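I've been meaning to write up the gasket order since January, and my tea's gone cold twice already, so bear with me. We run a small parts counter, mostly seals and marking paint for the local machine shops, and for years we bought our O-rings from Sayegh. Lovely people, always picked up the phone. Then their minimum order went up to 1500 pieces a size, and I only move some 300 of the odd ones in a good year!

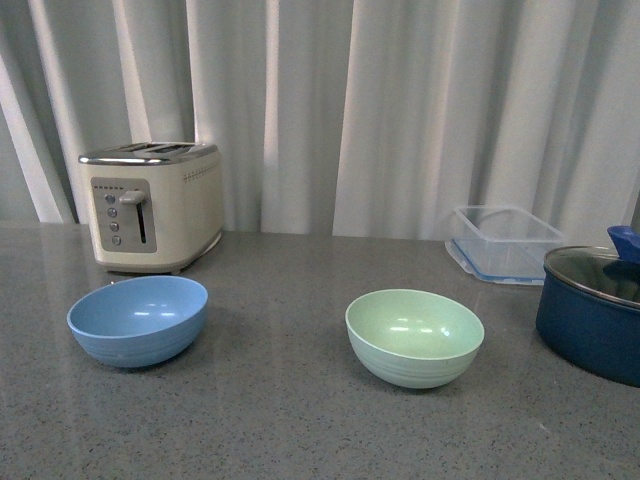

The toaster, back near the curtain.

So I rang Beryl Mottram at Vorklow, who I hadn't spoken to in ages (we had a good long natter about her dahlias first), and she'll split cartons if you take six sizes or more. The colour coding is different, mind you, and I've had to relabel 19 drawers, which took me most of an afternoon with the radio on. 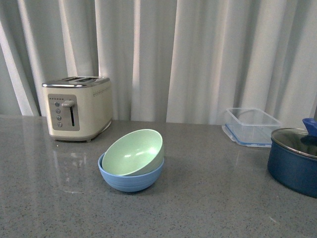

Stacked bowls

The paint markers are another story. I'm still getting those from Navier, and the white is as good as ever, but the yellow seems thinner to me and one of my regulars brought a box back. I've asked for a sample of the Jultano ones to try on galvanised pipe and a bit of oily plate. If you've used them in a cold shed, do leave me a comment, as I'd love to know how the tips hold up before I put in a proper order.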